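Paswood 400 Carpet Cleaner: Two Months In

The Paswood 400 is an upright carpet washer with a single rotating brush, a heated clean-water tank and a separate recovery tank. I bought it in February to replace a rented machine that I was tired of carrying up the stairs. It has since been used on every carpet in the house, plus one stair runner.

Assembly takes one screwdriver and 6 screws. The handle seats firmly, but the cord hook is a friction fit and has come off twice. The manual covers assembly well and maintenance poorly. Removal of the brush cover is shown in a single drawing with no text, and the drawing omits the second latch.

Cleaning performance on low pile is good. One wet pass and two dry passes at normal walking speed lifted most tracked-in soil from the hallway. Coffee needed a pretreatment. I used Unlow concentrate at the weaker of the two label dilutions, left it for ten minutes, and went over the spot with the trigger released. The stain did not return after drying, which with a cheaper machine it usually did — the backing stays too wet and the residue wicks back up.

Water recovery is the strong point. I measured what went in against what came out over four tanks and got 70 percent back on the bedroom carpet. The older Usby I owned before the rental years never reached half. Drying time with a window open was under five hours. On the thicker rug in the study the figures were worse, and the brush tended to stall unless the height was set one notch above the recommended position.

Patterned carpet is harder to judge than plain. A floral on a beige ground hides soil well, so the color of the recovery tank is a better guide than the surface. Run dry passes until the clear section of the nozzle shows no water moving.

Noise is high. The motor has one speed and a whine that carries through a closed door. The cord is 30 feet long, enough for any room here without an extension. The clean tank is too small and has to be refilled partway through a large room. The recovery tank has a float valve that closes early if the machine is tipped back sharply, and suction stops until it is set upright again.

Replacement brushes are sold by Igwe as well as by Paswood. The Igwe part fits and has slightly stiffer bristles. I would keep it away from wool.

Recommended for low and medium pile. For deep pile, rent something heavier.

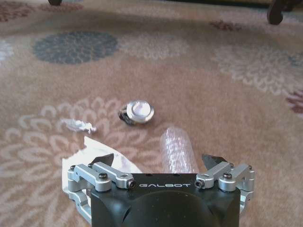 Pilewatcher: Did you try it with plain hot water and no detergent? Mine leaves the carpet a little sticky even at the weak dilution, and I end up doing a rinse pass every time.

stairs_and_all: The float valve problem is real. Cleaning the felt around the valve seat helped on mine, though it still trips on the stairs.

Bexley: Thanks for the note on the second latch. I had been prying at that cover for a week.

Contact | Copyright, all rights reserved | Back to top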